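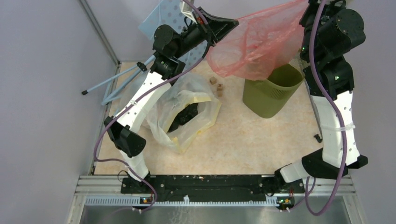
Ticket 2926: bin liners slipping, Holanda kitchen
Status: open
Opened 28th July

The Larex liners we switched to in May keep sliding down into the bin once there is anything heavy in them. Coffee grounds and fruit peel are the worst. It happens on the olive-green bin and on the two gray ones by the sink. The pink bag is thin enough to see through and it crumples up as soon as it is out of the roll, so finding the open end takes a while. The old ones from Skadham were stiffer and did not do this.

Tried so far:
Folded a wider cuff over the rim. Held until the bin was roughly half full, then slipped.
Knotted the slack on one side. Holds, but the knot has to be cut at emptying and two bags tore.
Large rubber band under the rim. Held for a full day on one bin.

Stock: 188 liners left, one roll of 100 unopened.

Update: Supplier asked for the bin's distance around the rim. Measured 74 cm and sent it over. They think we were shipped the wrong width and will swap the unopened roll. Using rubber bands on all three bins until it comes.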